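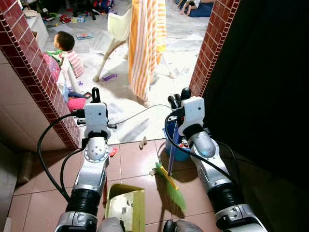 The doorway with the brick-patterned tile pillars.

Hi Joelle,

I know the summer update was supposed to be two pages with headings, but you told me last time that you'd rather hear it the way I'd say it on the phone, so I'm taking you at your word! Numbers are near the bottom if you want to skip down.

The big news is that the Stiscombe Gospel Choir record is tracked. All of it. We went in with nine songs and came out with eight, because "Carry Me Over" still sounds like three songs fighting each other and Ayman Daher (he's our music director, you met him at the spring showcase, the other Ayman plays organ) wants to rewrite the bridge. I was grumpy about losing it for a day or so and then I heard the rest in order and didn't miss it.

We cut the rhythm section live over 4 days at Bollano, with drums, bass, organ and Siham Matar leading from a vocal booth so the band had something real to chase. Then the choir came in on two evenings and we stacked parts. Altos first, which the sopranos had opinions about. The last chorus of "Morning on the Mansour Road" has the whole choir on it, doubled, and when we played it back through the big speakers Siham had to go stand in the hallway for a while. That's the one I'd put in front of radio people.

What didn't go so well: the organ. The rental's lower manual started cutting out halfway through the second day and we lost most of an afternoon to it. Ayman Yammine played his parts on the upper manual and then came back in July to redo three of them on a different instrument. He didn't charge us for the extra session, though I'd like to pay him something out of what's left if you're okay with moving it between lines. Please let me know on that one.

Shows. We said we'd do 6 outreach concerts this grant year and we've done five. The sixth was rained out and we're still hunting for a new spot on the calendar, probably early fall once the school folks are back. Total attendance so far is 2,513, counted at the door by Joelle Tannous with her clicker. The biggest night by far was the one with the youth ensemble opening, and I'd love to build on that next year. Those kids' parents bring everybody.

The open rehearsals have turned into their own thing. We had 65 people sitting in on the last one, with the choir just running the same sixteen bars over and over, and they stayed! A couple of them asked about auditions afterward. I've put a signup sheet by the door and I'd like to hold a small round of auditions before the holidays, mostly for tenors. Always tenors.

Money is fine. We're under on travel, over on studio time (the organ again), and right on the line for printing. The full ledger is coming in a separate attachment from Joelle, who has been much more careful with receipts than I have.

Still to do before the final report:

Finish mixes. Four are done, the other four are booked.
Decide on "Carry Me Over," in or out. I'm leaning toward saving it as a single.
Get cover art approved. We have two sketches and the choir is split right down the middle.
Sign the Voltport paperwork for the streaming release. I've read it twice and would love a second pair of eyes.
Reschedule the last concert.

Ayman is sending you rough mixes of three songs. Please don't judge the tambourine, it's way too loud on all of them and we know. Call me any time after 10 in the morning, I'm at rehearsal most evenings and I don't hear my phone.

Thanks again for sticking with us on this,
Joelle Darwish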